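Narnley Automation Planning
Home | What we do | About us | Rates | Contact

About us

Narnley plans equipment purchases for plants, labs and technical colleges that are adding robots to existing work. We do not sell robots, and we take no commission from the firms that do. Clients pay a fixed fee for a written plan, a budget sheet and a set of test results they can hand to a vendor.

The company has 3 offices: Arkow (head office and test room), Kapoor Street (budgeting and contracts) and Wutov (training and spares advice). All test work is done at Arkow. Visits are by appointment.

What a plan contains

A standard plan runs to one binder and covers:

Task list. Each motion the robot must perform, with the object, the reach, the load and the allowed time per cycle.
Floor plan. Footprint of the cell, clearance for guarding, door widths on the delivery route, location of power and air drops.
Equipment schedule. Arm, end effector, controller, mount, table, fixtures, lighting, cabling, safety devices.
Budget sheet. Purchase, freight, installation, training, spares and service, entered by quarter.
Acceptance test. The conditions under which the client signs for delivery, and the ones under which it does not.

The acceptance test is written before quotes are requested. Vendors receive it with the request and are asked to price against it. Quotes that leave it out are returned.

How we budget

The arm is usually the line a client has already priced. Most of our time goes to the other lines. Mounting plates, cable runs and guarding are often missing from a first draft, and so is the labor to put them in. Software licenses are entered as a yearly cost, even when the first year is included in the purchase price. Training is entered per person and repeated in year two to allow for staff turnover.

We keep a price file of parts and services taken from quotes our clients have agreed to share. It currently holds 1,391 lines, with names removed. Of these, 341 are fixtures and end-of-arm parts, the group in which quotes for the same item differ most. Lines older than two years are marked and are not used in a budget without a fresh quote.

Contingency is shown as its own line. It is not spread through the sheet. If a client's finance office does not accept a contingency line, we list the open risks by name and put a price against each.

Leasing is compared with purchase in every plan. The comparison uses the client's own cost of money and the service terms in the draft lease. Return freight and end-of-term wear charges are included, and both should be checked again before signing.

Test room

The Arkow room is used to try a task on simple objects before money is committed to a full cell. Drawers, doors, bins, lids and trays cover a large share of what clients ask for. A drawer task, for example, needs a grip on the pull, a straight path out, a stop before the end of travel and a controlled close. Each of these can rule out an end effector or raise the price of one. Finding this at the planning stage costs a few days of room time. After delivery, the same finding is a change order.

Test objects are ordinary household or office goods where possible. They are cheap to replace and easy for a client to buy in the same model for repeat tests on site. Tables and backgrounds are kept plain so that vision checks start from a simple case. Clutter, glare and mixed colors are added in later rounds if the client's site has them.

The room log stands at 1,326 recorded runs. A run is entered whether it passed or failed, with the program version and the settings used. Clients receive the full log for their own task. We do not issue summaries without the underlying entries.

Who we work with

Most clients are buying a first or second robot. Typical projects are a single bench cell, a machine-tending station or a teaching lab for a college. We also review plans prepared in house. A review takes less time than a new plan and is billed at the lower rate shown on the Rates page.

We decline projects where the order has already been placed, unless the purpose is to write an acceptance test. We do not act as expert witnesses in vendor disputes.

Planning calendar

Clients on a calendar-year budget should contact us by late summer. Plans requested after that date may not be ready for the January release of funds. Colleges working to grant deadlines should send the grant terms with their first message, including any rules on used equipment and on the number of quotes required.

What to send us

A short description of the task
Photos or drawings of the objects to be handled, with weights
The current cycle time, if the work is done by hand
Available floor space and ceiling height
The spending limit, and whether it includes installation
The name of the budget year the purchase will fall in

We reply with a fee and a start date. Nothing is billed before the fee is accepted in writing.

Page last revised 30 October 2022
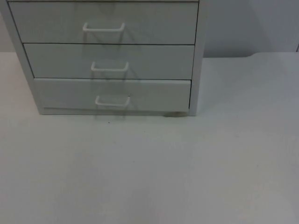 Three-drawer cabinet on a white tabletop, drawers closed.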